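[Zellenplanung] Re: Beschaffung Greifer und Ersatzteile, Ansatz für das nächste Haushaltsjahr

Von: Labor Kamileo, Gerätebeschaffung
An: Liste Zellenplanung
Gesendet: Mittwoch, 16:40

Hallo zusammen,

Antworten unter den jeweiligen Punkten, den Rest der Mail habe ich gekürzt.

> Für die Zelle Kamileo stehen im Entwurf zwei Greifer als Ersatz und
> ein kompletter Satz Fingerbeläge. Warum nicht gleich ein Rahmenvertrag
> mit Thygesen über die gesamte Laufzeit? Der Rabatt läge laut Angebot
> bei 15 Prozent.

Der Rabatt gilt nur bei Abnahme von 17 Belagsätzen innerhalb der Laufzeit. Nach den Wartungsprotokollen verbrauchen wir deutlich weniger. Die Beläge sind nach Angabe von Thygesen nur begrenzt lagerfähig, ein Vorrat in dieser Größe müsste also zum Teil abgeschrieben werden. Ich habe deshalb Einzelabruf angesetzt, Lieferzeit drei Wochen. Wer andere Verbrauchszahlen hat, bitte bis Ende Oktober an die Liste.

> Außerdem fehlt mir eine Begründung, weshalb die Beläge unter
> Verbrauchsmaterial laufen und die Greifer unter Investition. Bei
> Fultero wurde beides zusammen gebucht.

Bei Fultero wurden die Greifer als Bestandteil der Erstausstattung beschafft, da war eine Trennung nicht nötig. Hier handelt es sich um Ersatz im laufenden Betrieb. Der Belag ist einzeln tauschbar und hat eine eigene Artikelnummer. Der Greifer mit Gelenken und Antrieb bleibt Anlagegut. Die Buchungsstelle hat diese Trennung für Darkirus bereits akzeptiert, ich würde sie unverändert übernehmen.

Zum Zustand an den Greifern selbst: Die Laufflächen nutzen sich ungleich ab, je nachdem, welcher Arm die Metallteile aus dem Regal aufnimmt und welcher nur gegenhält. Ein Tausch nach festem Intervall ist daher unwirtschaftlich. Im Ansatz steht jetzt Tausch nach Sichtprüfung, mit einer Prüfung pro Quartal.
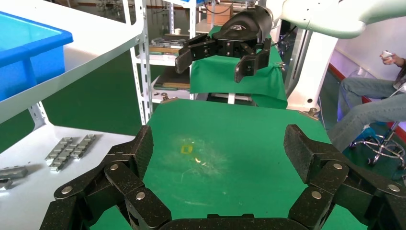
Zelle Kamileo, Blick vom Handgelenk über den Arbeitstisch. Im Hintergrund der zweite Greifer, links Metallteile auf der Regalablage.

> Der Tischbelag taucht im Entwurf als eigene Position auf. Ist das
> wirklich erforderlich? Die Oberfläche ist doch nur Unterlage.

Für die Funktion ist sie Unterlage, für die Bildauswertung nicht. Kratzer und Abrieb auf dem grünen Belag führen zu Fehlsegmentierungen bei hellen Teilen. Die Position umfasst den Belag als Zuschnitt und eine Reserve. Montage machen wir selbst, also keine Fremdleistung. Die gelbe Markierung muss danach neu aufgebracht und eingemessen werden, dafür habe ich zwei Stunden Eigenleistung eingetragen. Die Klemmen an den hinteren Tischecken werden weiterverwendet.

> Dritter Punkt: Regale und Behälter. Reicht der Bestand?

Für den jetzigen Teileumfang ja. Sollte die dritte Teilefamilie aus Darkirus dazukommen, brauchen wir zusätzliche Ablagefläche auf der Höhe, die der Arm ohne Umgreifen erreicht. Das betrifft nur die Ablagen neben dem Tisch, die Lagerregale dahinter sind für den Arm nicht vorgesehen. Ich habe die Position mit Vermerk "bedingt" aufgenommen und nicht in die Summe gerechnet. Entscheidung darüber erst nach Freigabe der Teilefamilie.

> Und was ist mit dem Servicevertrag für die Arme?

Bleibt wie bisher, Laufzeit noch zwei Jahre. Das Angebot zur Verlängerung enthält eine Reaktionszeit von einem Arbeitstag, der Aufpreis gegenüber der bisherigen Regelung steht in Spalte F. Aus meiner Sicht lohnt er sich nicht, solange zwei Greifer auf Lager liegen. Ausfälle der Arme selbst hatten wir in der laufenden Periode keine. Stillstand entstand an den Greifern und durch die Neukalibrierung nach Belagtausch.

Änderungen gegenüber Entwurf 2:

- Fingerbeläge: Einzelabruf statt Rahmenvertrag
- Greifer: Stückzahl unverändert, Konto Investition
- Tischbelag: Zuschnitt plus Reserve, Eigenmontage
- Ablagen: bedingt, außerhalb der Summe
- Service Arme: keine Verlängerung in diesem Ansatz

Entwurf 3 liegt im Projektordner, Tabellenblatt "Ersatz". Die Formeln in Spalte F sind gesperrt, Kommentare bitte in Spalte H. Offen ist noch die Frachtpauschale von Thygesen, die im Angebot einmal netto und einmal brutto ausgewiesen ist. Ich habe nachgefragt und bis zur Antwort den höheren Wert eingesetzt.

Gruß
Gerätebeschaffung, Labor Kamileo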